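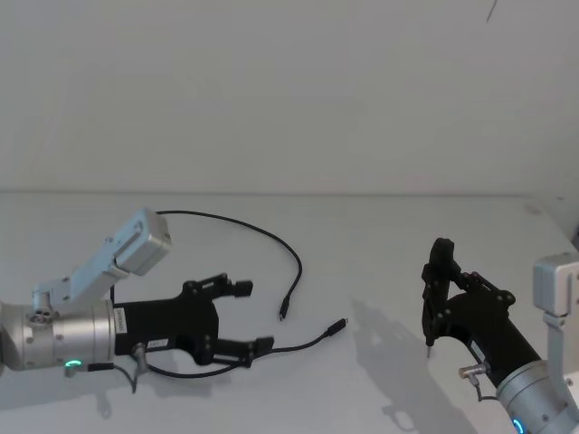

Fig. 3. Black USB cable on a white tabletop, two plugs near the centre.

Session 3: Coiling and storing cables
Looking After Your Kit, Jestby evening course, March 14, 2023

Last time we emptied the drawers. Tonight we get to the good bit, which is the coiling itself! Please bring one long cable of your own, the more unruly the better. USB, headphone or extension lead will all do nicely.

Why it goes wrong
Most of us wrap a cable round the hand and elbow, always turning the same way. Every turn puts a small twist in the cable, and the twist has nowhere to go. Pull on one end a week later and you get kinks and a knot in the middle. Over time the wires inside suffer too, usually close to the plug where the bending is sharpest.

Before you start
Unplug both ends. Lay the cable out on a clear, pale surface if you have one (a black cable on a dark desk is a misery to follow). Find both plugs first and keep them in view, as in Fig. 3. Then run the cable gently through your fingers and let it turn as it wants to. You will feel the old twists roll out towards the end, and it is very satisfying.

Over and under
1. Hold one plug in your weaker hand, with the cable hanging away from you.
2. Make an ordinary loop, 12 cm across for a thin cable, and lay it in that hand.
3. For the next loop, turn your wrist so the cable goes in from underneath.
4. Carry on, one over, one under, until you reach the other plug.
5. Fasten with a soft tie. Never wrap the tail tightly round the coil!

It feels clumsy for the first 20 goes and then your hands simply know it. To test a coil, hold one plug and toss the rest across the floor. A good one runs out straight.

Storage
Lay coils flat in a shallow box, the Fodberg size if you are using the course boxes. Label at both ends. Hanging on a wide peg is fine too, but a nail will bend the cable.

For next session
Coil every loose cable in one room at home and note the lengths on sheet 69. We start on extension leads and drum reels in the Halim room.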